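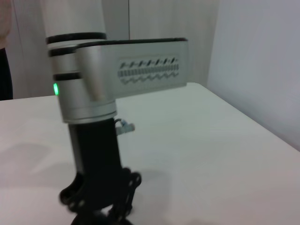
Can the Sumside top be used as a work surface without a cover on it?
It can be used bare for normal sorting, small assembly, packing and paperwork. For cutting with a knife please put a cutting mat under the work, and for hot tools a heat mat.

Sumside work table, white top
Article 931
Made by Birkus

The Sumside is a plain table with a white top, made for people who work with small things and want to find them again. On a white surface a dark screw, a colored cap or a lost piece of wire is seen quickly. We have sold this table since we opened the shop, mostly to repair rooms, school workrooms and people who pack orders at home, and it is still the one we recommend first.

The top is one piece without a joint in the middle. We say this because some customers compare it with folding tables, which have a joint, and small parts like to go in there. The surface is smooth but it is not polished like a mirror. A lamp hanging directly over it will still give you some shine, so we advise to place the lamp a little to the side.

Sizes
The Sumside is sold in two lengths, short and long. Both have the same depth and the same legs. The exact sizes are on the drawing which we send with the offer, and we ask you to look at the drawing before you order, also if you already own one Sumside. The legs were changed once and the older ones stand closer to the corner.

Load
300 pounds, spread over the top. A heavy thing with small feet should stand on a board, or its feet will leave marks with time. If you want to screw or clamp equipment to the table, clamp it over the rail that goes along the underside and not in the middle of the top. Holes can be drilled, but a drilled top can't be returned.

Height
The feet can be turned out to make the table level on an old floor. They are not for making the table higher. For standing work there is the raised leg set, sold separately. It fits both lengths. 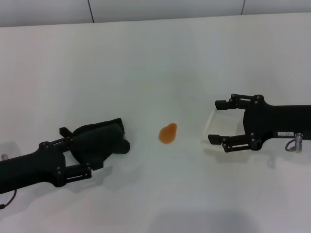

Last changed on this page: December (text on cleaning, spare feet added)

Color and the wall behind
We get many questions about the white. It is a clear white, without yellow. If the table will stand against a wall, hold the color sample to the wall before you decide. Next to a cream wall the top can look a little cold, and next to a light gray wall it looks brighter than it is. Both are a matter of taste. For customers who furnish a full room we can also deliver the Wokard wall panels, in white-gray or in sand. They hang with a thin open seam between them, and the seam should not be filled, so that one panel can be taken down alone.

Between the table and the wall we recommend to leave a gap as wide as a finger. Cables can then go down behind the table, and the edge of the top does not rub on the paint. If you worry that small parts will fall in the gap, order the back strip. It is a low strip which is pushed onto the rear edge and can be taken off by hand.

Cleaning
A soft cloth and warm water with a little dish soap are enough for nearly everything. Wipe dry afterward. Pencil goes away with a normal white eraser. Ballpoint pen needs rubbing alcohol on the cloth, first tested in a corner. Please don't use scouring powder or the rough side of a sponge. It takes the dirt away but the place will be dull, and a dull place becomes dirty faster than the rest.

Black rubber leaves gray lines on white tops. If your tools or machines have rubber feet, put felt under them or clean the lines the same day, when they are still easy to remove. The same goes for tape. Masking tape can stay on the top for a few days, but packing tape should be removed in the evening.

Small trays and the Lý mat
Round and light parts roll on every smooth table and this one is no exception. The Lý mat is thin, light gray and soft, and parts stay on it where you put them. It covers the front half of the short table. You can wash it by hand. Some customers prefer only a shallow tray for the parts and leave the rest of the top free, and for larger work this is also my own preference.

What comes in the delivery
The top, packed flat with corner protectors
Legs with adjustable feet
Rail for the underside
Bag with screws, with one spare of each kind
Hex key
Assembly sheet

A screwdriver is not included. Two persons should turn the table over after assembly. Don't stand it on two legs and let it tip, the screws on that side will be pulled and the table will never be fully quiet again.

Assembly
Put the top with the white side down on a blanket or on the opened carton. Place the rail first, then the legs. Turn all screws in by hand until they hold and only then tighten them, going from corner to corner. After one week of use tighten them once more. Most tables that customers describe to us as shaky needed only this.

Weight of the long table in its carton: 46 pounds. The carton is long, so please measure the turn of your staircase.

Spare parts
Feet, screws, rails and single legs can be ordered for 7 years after you buy the table. A new top alone is possible too, but the shipping costs nearly the same as for the complete table. When you write to us, tell us if your feet have a round or a six-sided nut. With this we know which legs you have.

Returns
An assembled table can be returned if it is clean and not drilled. Keep the corner protectors. Without them the edge gets damaged on the way, and we must subtract this from the money we send back.

Delivery time
The short table is normally in our stock. The long one we order from Birkus when there are enough requests for a pallet, and we will write you the expected week before you pay. Color samples are free, one per customer.

For questions on sizes or on fitting more tables in one room, write to Kristóf Bodnár by the contact form. A simple sketch of the room with the doors and the outlets drawn in is very helpful, also when it is made by hand.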